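# How to renew the finish on an orange-brown wooden table without losing the color?

Tanoli Home Help > Furniture > Wooden surfaces 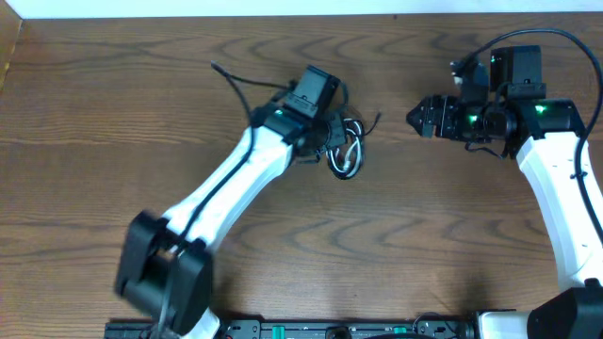
## mapleknot_84 wrote on 1 May 2026

Hello everybody. I would like to ask for advice about a wooden table which came to me two years ago with the apartment in Mornport. The color is a warm orange-brown and the grain is very strong, with wavy lines that go from left to right. I like this color very much and it is the main reason I am careful.

The surface feels a little dry now. When I pass my hand over it, in the middle it is smooth, but near the front side it is like very fine paper. There are also two pale rings, small ones, from cups. They are hard to see from the front and easier to see when I bend down and look against the window. The previous tenant told me the table was "oiled or maybe varnished," so I know nothing.

What I did until now:

- I wiped it every week with a damp cloth and a little dish soap.
- One time I used a furniture spray from the supermarket. It became shiny for one evening and after this it was sticky, so I stopped.
- I put a drop of olive oil on the underside. After one hour it was still sitting there as a drop. I do not know if the underside has the same finish as the top.

I asked a workshop in Fliltbridge and they want 799 for sanding and a new finish, with transport not included. For me this is too much for a table which I use every day and which will get new rings anyway.

My questions are these. How can I find out which finish is on it? Can I repair only the dry part near the front, or must I do the complete top? And if I sand it, will the orange color go away? I have read that sometimes the color is in the varnish and not in the wood, and this makes me afraid to start.

I can work on the balcony, but I have only hand tools. Also I cannot leave the table without use for more than one weekend.

Thank you in advance, and excuse my English please.

## plane_and_scraper wrote

Your English is clear, do not worry. Mine is also learned from books and from a carpenter's course.

First find the finish, and only then buy anything. The olive oil test tells you something, but you did it on the underside. Many makers put one thin coat there, or nothing, or a completely different product. You have to test the top itself, in a place where you will not be sad about a small mark. A back corner is good.

**Before the test.** Clean the place from soap and from the old spray. The sticky spray contains silicone in many cases, and silicone gives wrong results in the tests and small craters in a new varnish. Take a white cotton cloth with mineral spirits, wipe, turn the cloth, wipe again. Look at the cloth. If it is gray or yellow, continue with a clean piece until it stays white. Open the window for this.

**Water.** Put one drop of water in the corner and wait for ten minutes. If the drop stays round, there is a closed film on the wood, or a lot of wax. If it goes flat and the wood becomes darker under it, the finish is an oil which is worn out, or there is almost no finish left at this place. Do the same on the rough part near the front. It is quite possible that you get two different answers on one table.

**Alcohol.** Dip a cotton stick in denatured alcohol and hold it on the same corner for half a minute. If it gets sticky and brown, you have shellac. Older furniture has this often. My grandmother's sideboard is from 1885 and the shellac on it can still be repaired today with a soft pad, so it would be good news for you.

**Lacquer thinner.** Only if the alcohol did nothing. One small touch. Lacquer becomes soft, oil-based varnish usually wrinkles or does nothing, and modern water-based varnish can also get soft, so this last test is less sure than the others. Wear gloves.

Now about the color. From a photo it is not possible to say if the orange is in the wood or in the finish. I looked at yours and I see the warm tone and the lines very well, but a stained pale wood can look the same as a naturally warm wood with old oil. Please do this: turn the table over, or lie down under it, and find a spot of raw wood. A screw hole is good, or the inside of the joint where the leg begins. If the raw wood is pale, then your color is a stain or a colored varnish, and sanding will take it away. If the raw wood is also warm, you have much more freedom.

There is one more thing in the grain. Such strong lines mean usually that the soft parts and the hard parts of the wood are very different. With a stain, the soft parts drink more. When you sand in one place only, the lines will lose contrast there and you will see a light patch from across the room. So if it is stained -- do not sand the front part alone. In this case I would only clean the complete top, rub it very gently with a gray pad, always in the direction of the lines, and put on a thin coat that fits the finish you found.

If it is oiled, your life is easy. This is what I do with my own kitchen table:

1. Clean as above and let it dry for a night.
2. Sand by hand with 320 paper around a cork block, along the grain, only until the rough part is smooth.
3. Vacuum, then wipe with a cloth that is barely damp. The fibers stand up a little. Let it dry again.
4. Go over it with 600 paper, with almost no pressure.
5. Put hardwax oil on with a cloth, very thin. Wait the time which is on the can and rub off everything that is still on the surface.
6. On the next day, repeat step 5 if the dry part has swallowed it all.

Use a clear oil. Please note that also clear oil makes wood deeper in color and often a bit more yellow. On your table I think you would like this, but make the corner first.

The rags with oil must dry flat outside, or lie in a bucket with water. They can catch fire by themselves when they are in a ball. It sounds like a story but it is not.

For the rings: pale rings are usually moisture inside the finish, not in the wood. Before any sanding, put a dry cotton cloth over the ring and go over it with a warm iron, no steam, for a few seconds. Lift, look, repeat. With me it works more often than not on shellac and lacquer. With thick modern varnish I had no success.

## tealeaf_corner wrote

just oil it. I had the same color table and I put Vimside oil on it every August for years, looks fine. Sanding is too much work.

## mapleknot_84 wrote

Thank you both. I have found a screw hole under the table and inside it the wood is warm brown, a bit lighter than the top but not pale. The water on the back corner stayed round for the whole ten minutes. On the rough part it went flat quickly, and the wood got dark. Alcohol did nothing. I did not try the thinner, I do not have it at home.

So it is maybe a varnish which is worn through near the front? If yes, I suppose the oil will not go into the good part at all.

## plane_and_scraper wrote

Yes, I read it the same way, it sounds like a film that is used up where the arms and plates rub. Then the answer from above with "just oil" is not good for you: the oil goes in at the front and stays as a sticky layer on the rest.

Your choice is now between two things. You can sand off the film on the complete top by hand and go to oil. With hand tools count on 3 evenings and sore shoulders. A card scraper is faster than paper if you learn to turn the edge, and it makes less dust for the balcony neighbors. Or you can clean, rub everything dull with the 320 paper, and put two thin coats of wipe-on varnish over the complete top, also on the rough part, where it will first drink a coat of its own. This fits in your weekend if the weather is dry. The front can stay a little different in tone afterward.

I would take the second way now, and keep the sanding for a summer when you have a place to put the table.

Satin, please, and not gloss. With gloss you will see every wave in the light from the window.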